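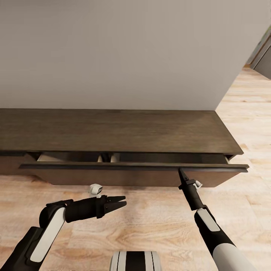
Nkrumah Bawa: If a man drops the ball, write down that he dropped it. I don't see what there is to argue about.

Chapter 16
The Error and the People Who Award It

There is plenty to argue about, and most of it happens before anyone writes anything down. The error is the only common number in baseball that depends on what a person in the press box thinks should have happened. A home run needs a fence. A strikeout needs three strikes. An error needs an opinion about a fielder who might have done better, and that opinion then sits in the box score next to the runs and hits as though it had been measured in the same way.

You have probably been told that fielding percentage is a fair first look at a defense. This chapter asks you to doubt that. You don't have to throw the number out, but by the end you should be able to say what it leaves out and who is helped when it does.

Opinion came into the game's records early. The rules of 1858 let an umpire call a strike on a batter who let good pitches go by, and the batter's view of a good pitch no longer settled the matter. Official scoring came along later and had the same problem, with less shouting. An umpire's call changes the game as it is played. A scorer's call changes only what we say about it afterward, and that may be why so few people have bothered to check it.

16.1 Ordinary effort

The test most scorers apply is whether a fielder could have made the play with ordinary effort. Read that phrase again and try to say what it means for a shortstop on a chopped grounder with a fast runner going to first. Does ordinary mean ordinary for shortstops in that league? For that field, with that infield grass? Scorers are supposed to think of the average fielder, but most of them have watched the same home team all summer, and their idea of average was built there.

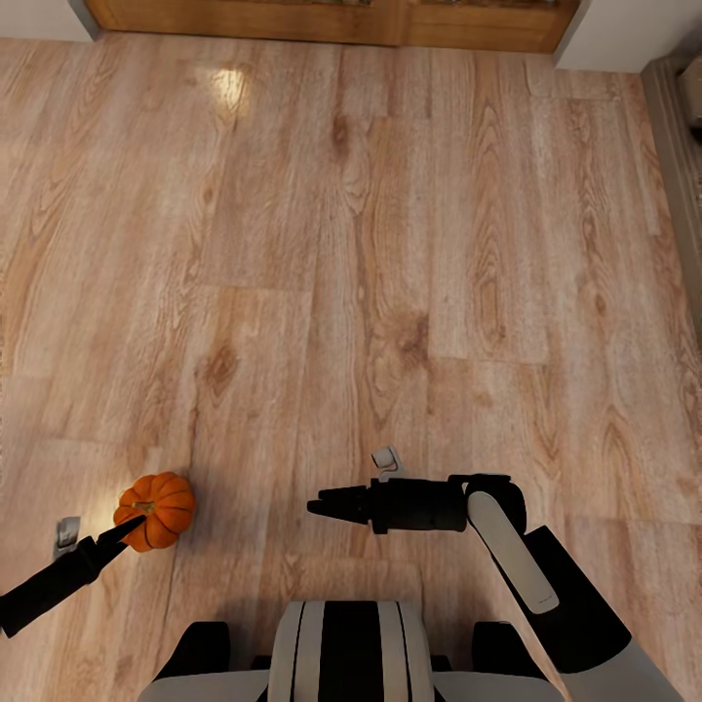
Figure 16.1 Plank floor, with a wooden cabinet at the far side.

Take two shortstops in the Brornala League. The first, playing for Plereck, has quick feet and gets to balls deep in the hole. Some of them he can't hold on to, and he is charged. The second, playing for Steiner, stays where he is and watches the same ball roll into left field. It goes down as a single. Over a season the second man will have the better fielding percentage, and his manager may well bring it up when contracts are discussed. His pitchers may see it differently.

This is an old complaint and it is a good one. What textbooks usually do next is offer a newer number, one built on range or on where the ball was hit, and treat the matter as closed. We would be slower. Many of the newer numbers still start from somebody's judgment of how hard a ball was hit or where it landed, and where a camera makes that judgment, somebody decided how the camera's reading should be sorted. Ask to see the sorting rules before you trust the ranking.

16.2 The home scorer

Does a scorer who works in one park favor the players in it? Fans think so. Visiting pitchers are sure of it. Their evidence tends to be two or three calls they remember with great bitterness, and you should give it the weight that deserves.

A better test is the one used in the Sosia exercise at the end of this chapter. You will be given written accounts of 300 batted balls with the team names taken off. Score each one hit or error. Then put the names back and compare your calls with the ones made at the park. If the two sets differ more for the home side, you have the start of a case. You don't yet have proof, because the scorer saw the ball and you read about it, and a written account may already lean one way.
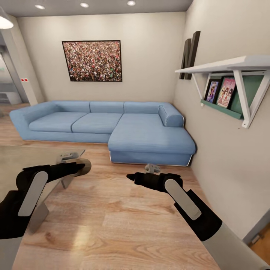

Figure 16.2 Light blue sectional sofa, framed picture and letter "N."

Before going on, write down your own guess for how often two careful people will disagree on the same play. Keep the paper. Students nearly always guess too low, and then explain the gap by saying their partner doesn't know baseball.

Terms to know: official scorer, ordinary effort, fielding percentage, range, earned run

Section 16.3 takes up the earned run, a pitcher's number that depends on the error and has all of its faults.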